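Home | Visits | Notes | Archive | Contact

Visit report: the Sondimum lab open day, Welterton

2/10/21

The manipulation group at Sondimum opened its doors for one afternoon, and I took the early bus from Bralwood to see it. The lab is on the second floor of the old Guzmán building. Visitors signed in at the elevator and were sent down the hall in groups of 20.

Most of what we saw was on monitors. Nidia Betancur, who runs the simulation side, started with the problem her team picked last January. A policy that learns to pick up household items in one kitchen tends to get worse when the kitchen changes. The group wanted to know if training in simulation, with many objects and many room layouts, would narrow that gap before any time was spent on hardware.

The method is simple to state. A simulated arm is placed in a kitchen with a random set of grocery-type objects. The policy gets the view from a camera near the gripper and nothing else — no object list and no floor plan. Each attempt is scored by the simulator. Betancur's team used 1,175 layouts for training and held back 181 that the policy never saw until the final test.

She stopped the playback several times so we could look at what the policy gets as input.

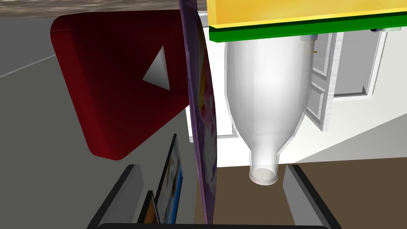
Wrist view from a simulated kitchen, with a white bottle upside down between the gripper fingers.

Close objects take up a lot of the view at this range. The purple box is nearly edge-on and hides part of the red object, and the two small boxes lower down are partly covered as well. Betancur said overlap of this kind accounted for many of the failed attempts in the first version. The fix was to let the policy use a short history of views in place of a single one.

The result, as she gave it, was that success on the held-back layouts came close to success on the training layouts once the history was added. Without it there was a clear drop. She put both curves on the wall and left them up during questions.

Tomás Seixas took the second half. He handles the tests on the real arm, and he was more careful. They have run almost 3,000 real grasps so far. Clear plastic and shiny packaging still give trouble, and he does not think more layouts alone will solve it. Someone asked about lighting. He said they vary it in simulation but have not measured its effect separately.

The real arm was in use for another test, so we watched it through the window for a few minutes. Coffee was in the hallway afterward. The written report is due out later in the year, and the sign-up sheet for copies was by the elevator.

14 shares | 3 comments

Recent visits
Welterton bottling plant, night shift
A morning at the Bralwood tool fair
Guzmán building: the print shop before it closed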